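The White Table Comes Back

At Plerkby, a furniture rental firm with 3,000 pieces in its warehouse, the most requested item is also the dullest one in the catalog. It is a plain white table, rectangular, with no drawers and no trim. Offices order it, and so do schools and people who have just moved into their first apartment.

White tables fell out of favor for a while. Buyers wanted dark wood, and stores like Henríquez gave their front windows to it. Now the white ones are selling again, and price is part of the reason. Space is another. A pale top against a pale wall makes a small room feel less crowded – at least until things pile up on it.

The drawback is wear. A glossy top shows every scuff, and a dark mark that would vanish on walnut can be spotted from the door. Plerkby's cleaning crew goes over each returned table with a damp cloth and mild soap, waits 5 minutes, and wipes again. Scouring pads are banned. They dull the finish, and a dull patch looks worse than the mark did.

Small containers are the other common trouble. Jars and lidded pots get set down once and stay for months. The crew's advice is to keep 10 items or fewer on a work table and to put the rest on a shelf. Light streaks usually have to be lived with, and most renters stop seeing them within a week. 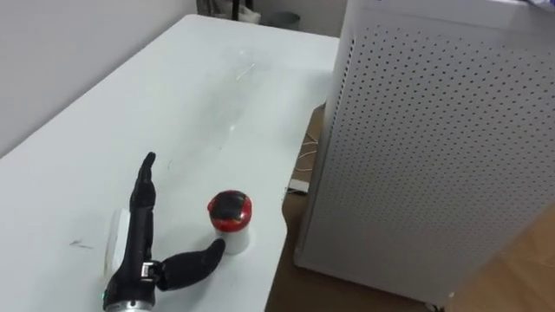
A small container with a red lid and black cap on a glossy white tabletop.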